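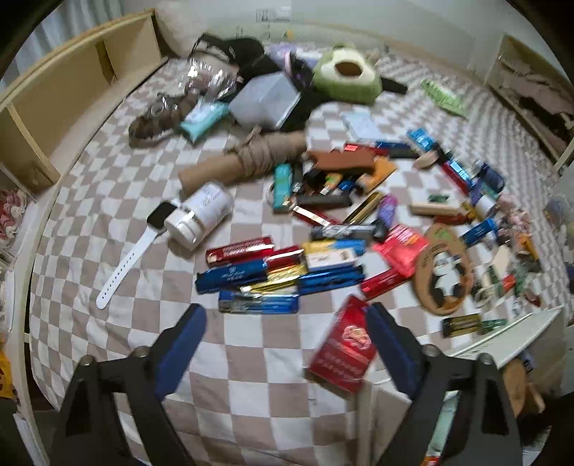 Efe Akinola wrote in to say that the last release spelled "drawer" four different ways, and could we please pick one. We picked one.

Truvdale Household Words, data card

A list of what people call the things they own and where they claim to keep them. 3,000 entries, typed by the owners, in lower case more often than not.

Files
entries.csv - one row per item
places.csv - 33 storage places, including "somewhere safe"
changes.txt - mostly apologies

Known problems
The column "last_used" is optimistic. 9 rows have the place set to "ask mom" and we have left them alone. Duplicates are kept when the owner insists that they are different tape measures.

Version notes
January 2018: spelling fixed, see above. The old file had 2,000 entries and a column called "misc2" that matched nothing in the docs. Please stop asking for it back.

Use
Fine for teaching, search tests and settling arguments. Poor for finding your keys. Credit Truvdale if you publish, and send corrections as plain text.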